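Spring cleaning, the digital kind

I finally sat down on Saturday with a big pot of coffee and the family photo folder, and oh boy. There were 3,651 pictures in there, and a good chunk of them were the same birthday cake from slightly different angles (I love that cake, but come on!). If you've been putting off the same job, let me cheer you on a little, since so many of you wrote in after the November issue asking where to begin.

My answer is to start with one year. Pick a quiet one with no weddings or new babies in it. I did mine in 20 minutes and felt so good that I went right on to the next.

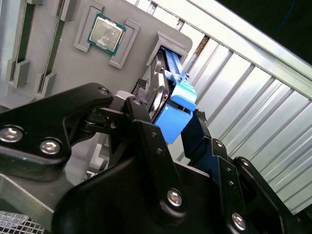 Two copies, two places

Once the folder is trimmed down, make a second copy and take it out of the house. Mine goes to my sister's in Korkine, in a cookie tin on top of her fridge, and hers lives in my linen closet. Tipene Hapeta wrote to say he swaps drives with his neighbor every time they have dinner together, and I think that's just lovely. Label the thing with the month, too – I had a mystery drive for years and it was all tax forms.

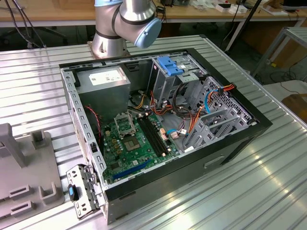 My own weak spot is the old family computer, the one we bought when we lived in Lavoie. I kept it in the garage long after it quit, telling myself I'd get the pictures off "someday." If you have one like that, a repair shop can usually help, even when it won't start. Don't be nervous about seeing it on its side with the side panel off and the green motherboard showing, it looks much scarier than it is. I got 656 pictures back from ours, including the only good one of my dad on the lake.

Next time: what to do with all those slides!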